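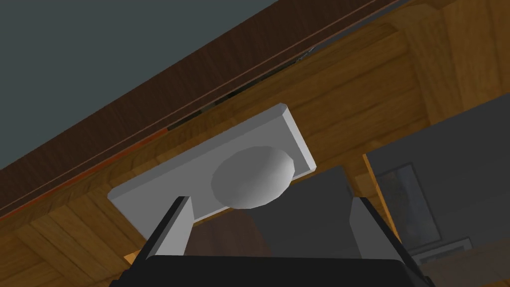

What does the Bralline tally kit do?

It lets a small polling station record turnout, spoiled ballots and the count itself in one set of numbered forms, with a hand scanner to read the form codes and a base unit that prints the totals. We used it at a municipal council election with 500 registered voters on the roll. Turnout was 235.

Setup

The base unit runs on line power or its own battery. Form templates are loaded from a card before the polls open and can't be changed afterward without the clerk's key. Loading took one try. The menu wording is poor: "Close" ends a form, while "Finish" ends the whole station, and the two sit next to each other.

Count

Justinas Rimkutė ran the scanner and Hertta Leinonen kept a paper tally by hand as a check. In the race for council chair, the unit and the paper tally agreed at the first pass. In the bond question they differed by one. The fault was on the paper side, found when the bundle of 185 approved ballots was counted again.

Undervotes are held in a separate column and print on the last page only. Anyone used to the older Lemora sheets will look for them beside each race. 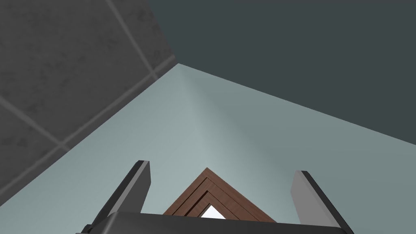
Printout and records

The totals print on narrow thermal paper, which fades. Our county asks for records that stay legible, so every strip had to be photocopied before signing. The Jinora kit we tried in January prints on plain letter paper – slower, but no copying. Bralline does number each strip and repeats the station code at the top and bottom, so a torn strip can be matched.

The export file is plain text with commas. It opened in the county's spreadsheet without edits, apart from one candidate's name, where the accent was lost.

Battery

The meter dropped to half early in the evening and stayed there until we packed up. I would keep it plugged in.

Rating: 3.5 out of 5. Suitable for single-precinct stations. Not tested with ranked ballots.

Reviewed 30 March 2024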